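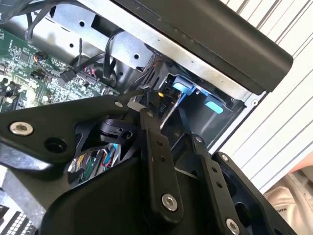

My rule for February is that anything in the house with a fan in it gets cleaned, and I don't let myself start the garden seeds until it's done. It's the dustiest time of year at our place in Kostusthorpe because the heat's been on for months and the windows haven't been open since I don't know when. I always start with the desktop computer, mostly to get it over with. Once the case is open you can get at the inside properly, and it's a much friendlier job than people think. Shut it down, switch it off at the wall, unplug every cord, and carry it out to the porch or the garage if you can stand the cold. I touch a bare metal part of the case before I poke at anything, and again whenever I've walked off to answer the phone.

Canned air is fine for this. Keep the can upright, use short little puffs, and hold the fan blades still with a fingertip or a cotton swab so they don't spin like crazy while you blow at them. A soft paintbrush (a new one, please, not the one from the porch trim) gets the fluff out of the corners. No vacuum hose in there! I did that for years until my neighbor Štěpánka Bartoš told me about static, and I've been good ever since. Wipe the outside with a barely damp cloth, let it dry, put the side back on and you're finished.

Next up is the bathroom fan. Turn it off at the breaker, pull the cover down gently and squeeze the wire springs together to let it go. Mine comes down looking like a gray sweater. Soak the cover in the sink with warm water and dish soap while you brush off the blades with an old toothbrush, then dry it all the way before you put it back. If your fan has been roaring, it'll often be a lot quieter after this. If it still rattles, check the screws that hold the housing, as one of ours had worked itself nearly out.

The range hood filter is my least favorite, so I do it the lazy way. Fill the sink with the hottest tap water you've got, add a good squirt of dish soap and a half cup of baking soda, and drop the metal filter in. Go have coffee for 40 minutes. Most of the grease slides off with a soft brush, and then you rinse and stand it in the dish rack overnight. Charcoal filters are different, they don't get washed, you just replace them. I write the date on the edge of the new one with a marker or I'd never remember.

Fridge coils! Ours are at the bottom behind the kick plate, yours might be on the back. Unplug the fridge, lay an old towel down, and use one of those long skinny brushes with the vacuum nozzle held right next to it. I bought mine at the hardware store in Drivmont for 11 dollars and it also does the lint slot in the dryer, so it's earned its hook in the laundry room. Go easy around the coils and don't bend anything. Plug the fridge back in before you get distracted. (Ask me about the ice cream.)

A few leftovers that didn't fit anywhere:

Box fans and space heaters get dusted before they go into the closet and again when they come out. A pillowcase over the fan keeps most of the dust off in storage.

An egg carton is great for keeping screws in order when you take something apart. I put them in left to right, in the order they came out.

Ghislain Chan wrote in to say he uses a shaving brush on his keyboard and it works better than anything sold for the purpose. I tried it and he's right, though my husband would like his brush back.

Next time I'll get to the dryer vent, which needs a page to itself and a ladder.

Contact | © Drilness Home Notes, PO Box 2203, Kostusthorpe | Back to top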